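This repo is the sorting log for the workroom at Wercombe. It started as a text file called `stuff.txt`, and the file name was generous.

Maintained by Afroza Bandara. Doaa Alaoui fixes the spelling and the arithmetic, mostly the arithmetic.

## What's in here

- `tubs.csv` — one row per tub, with what is meant to be in it
- `contents.csv` — one row per kind of item, 145 rows as of January
- `labels/` — printable labels, in the one font the printer will accept
- `photos/` — pictures of tubs, tables, and whatever was on the tables
- `arguments.md` — closed discussions, including the long one about washers

## Why it exists

We moved out of the old Suvar room with everything in paper bags. Paper bags have opinions about being stacked. By the time we had shelves, there were 2 bags marked "misc" and one marked "misc (good)", and the good one was mostly dried-up glue sticks.

So we went over to plastic tubs on the Ait Ali shelving, one subject per tub, and this log to say which is which. The rule is that a tub comes down to the table, gets emptied, gets sorted, and goes back up with its row updated. People are very good at the first two parts.

## The tubs

The frosted kind won. Clear ones looked terrible on the shelf, and solid ones had to be opened every time. Frosted white lets through enough to tell you something is in there, though you'll still want to read the label. Doaa preferred solid. See `arguments.md`.

Sorting is done on the light wood tabletop, where dark screws show up and pale beads vanish. If you're doing beads, put a dish towel down first. 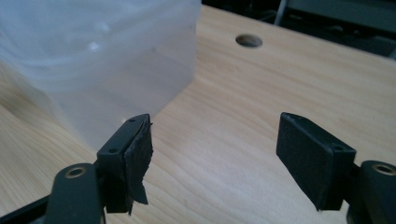

## Columns in `tubs.csv`

| column | meaning |
|---|---|
| `tub_id` | number on the label, starting at 100 |
| `subject` | one or two words, lower case |
| `shelf` | counted from the floor |
| `last_sorted` | month only |
| `notes` | keep it civil |

Tub 103 is listed as `cords`. It contains cords, and also a tape measure that has been logged out to three different tubs and keeps being found in this one. Leave it there. I've changed the row.

## Known problems

- `last_sorted` is blank for anything that came straight from Suvar. Blank means no, it hasn't been.
- "Soneck" shows up as a subject in some old rows. It's the name of the shop the hooks came from. Read it as `hooks`.
- Rubber bands are in two tubs. We tried merging them and then there were rubber bands in three.
- Shelf numbers were counted from the top until Doaa noticed. Older photo captions may still be upside down.

## Adding or changing a row

1. Take one tub down. One.
2. Sort it on the table and throw out what is plainly dead.
3. Edit `contents.csv` before `tubs.csv`, or the check script complains.
4. Put the tub back on the shelf you wrote down.

Commit messages can be short. "sorted 103" is fine. "fixed everything" will be reverted on principle.

## To do

- [ ] reprint the labels that say `scissers`
- [x] agree on what counts as string
- [ ] reopen what counts as string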